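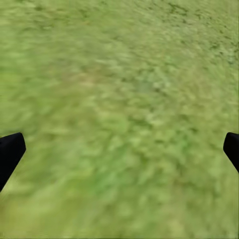

greenmargin
Posted Tue 29 September
Has anyone here joined, or been asked to join, the Serkenon Society? They say they're a hereditary society for descendants of the people who held the Serkenon river crossing, and they want 300 dollars to "register a line." I got a letter in January and ignored it, and now there's a second one, with a color folder about the memorial field. For a field, I expect green grass from one side to the other, and fine, I like grass. What I'd like to see is a membership roll, or bylaws, or one page of somebody's proven descent. The folder has none of those.

Rurus_line
Member here, five years in. The 300 covers the genealogist's review and the certificate. Dues after that are 26 a year. It's a small society and we don't put the roll online for privacy reasons. I don't see what's suspicious about that.

greenmargin
Privacy for living members, sure. What about the founders? They're dead. Every lineage group I've dealt with will at least tell you which ancestors count. How am I supposed to know if I have a qualifying ancestor before I pay you to look for one?

tallowpost
Same question I asked them. I was told the list of qualifying ancestors is "released upon application." So you pay, then you find out.

Rurus_line
You can write to the registrar and ask about one surname at a time for free. I did. Mine came back in two weeks.

tallowpost
I wrote about two surnames and got an application form both times. No answer to the question on either one.

Flilau
I'm not a member and don't plan to be, but I think you're being a little hard on them. My grandmother's papers mention a Serkenon reunion supper, with a printed program, so something by that name existed long before the current mailing. Old societies are often run out of one person's spare bedroom and the paperwork is a mess.

greenmargin
Something by that name existed. Is it the same something? People revive dead names all the time and pick up the founding date along with the stationery. Does the program list any officers?

Flilau
It lists toasts and a menu. No officers that I can find. I'll look again when I'm back at my sister's.

escobar_branch
I handle the papers for the Escobar family association and we got the letter too, addressed to the association as if it were a person. I asked which of our people was supposed to be at the crossing and was told "research is ongoing." Then why write to us?

Rurus_line
Because they mail to family associations, same as everyone does. You could just say no.

escobar_branch
We did say no. We got the second letter anyway.

tallowpost
Rurus_line, would you be willing to say who your qualifying ancestor was and what document they accepted? Leave out anyone living. If it's a muster list or a pension file, the rest of us could look it up and this would be a short thread.

Rurus_line
I'd have to ask if I'm allowed to share that.

greenmargin
It's your own ancestor.

Rurus_line
It's their file. I'll ask the registrar this week and post whatever I get back.

greenmargin
OK. I'm holding on to my check until then.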